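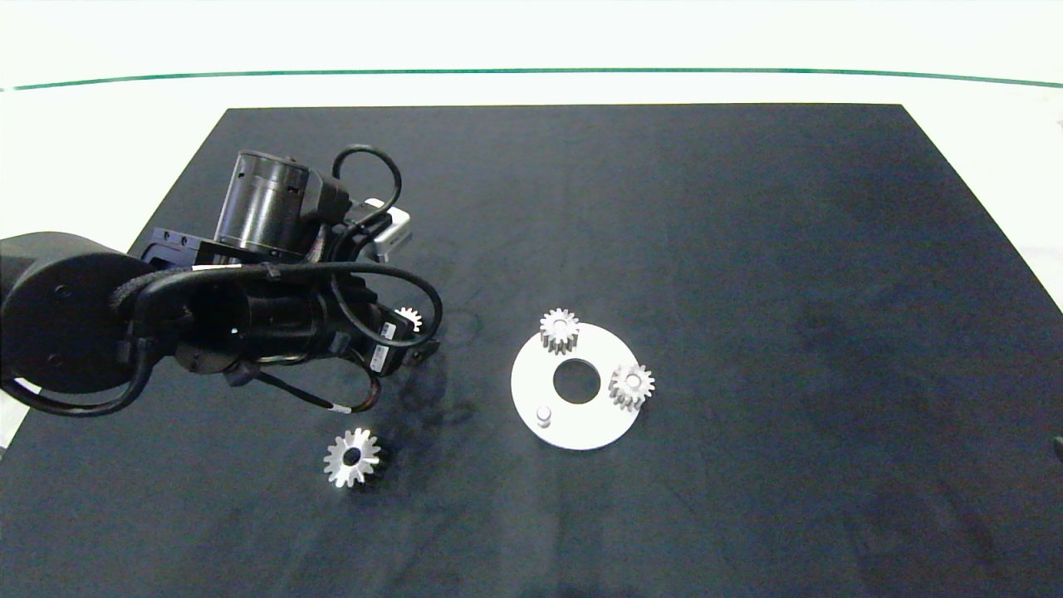 How long does it take to get a sourdough starter going from scratch?

Mine took most of April, and I was feeding it every single day. I'd read somewhere that a week would do it, so by day eight I was standing in the kitchen at six in the morning, glaring at a jar of gray paste and wondering what I'd done wrong.

I hadn't done anything wrong, it was just cold in here. Our kitchen faces north and the previous owners put in a window that never quite shuts. Once I moved the jar on top of the fridge it woke up in two days – bubbles everywhere, and a smell like green apples (before that it smelled like a gym bag, which I'm told is a normal stage).

My friend Tainá Araújo gave me the push to start all this. She bakes four loaves every weekend and sells a couple to the neighbors, and she swears by rye flour for the first feedings. I used the whole wheat from Garcia, the little grocery over on Serkcombe Street, and switched to rye halfway through when I ran out of patience. Did the rye fix it, or the fridge? No idea! I changed both in the same week like a terrible scientist.

My first real loaf weighed 781 grams out of the oven and had the general shape of a hubcap. We ate it anyway, toasted, with too much butter. The second one came out at 853 grams and I got a proper ear on top, the crackly flap you see in all the bread books. I may have carried it around the house to show people. My husband was on a work call at the time and was very polite about it.

What changed between the two was mostly time. I let the second dough sit overnight in the fridge and baked it straight from cold, 43 minutes total, lid on for the first half. I also quit adding extra flour every time the dough stuck to my hands. Wet hands work so much better – I keep a bowl of water next to me now and dunk my fingers whenever things get gluey.

I still haven't figured out what to do with all the discard. Pancakes are good, crackers are better, and the banana muffins were a mistake I won't be repeating. If you've got a recipe that uses up a full cup of the stuff, please leave it in the comments, because there are three jars in my fridge and my daughter has started naming them.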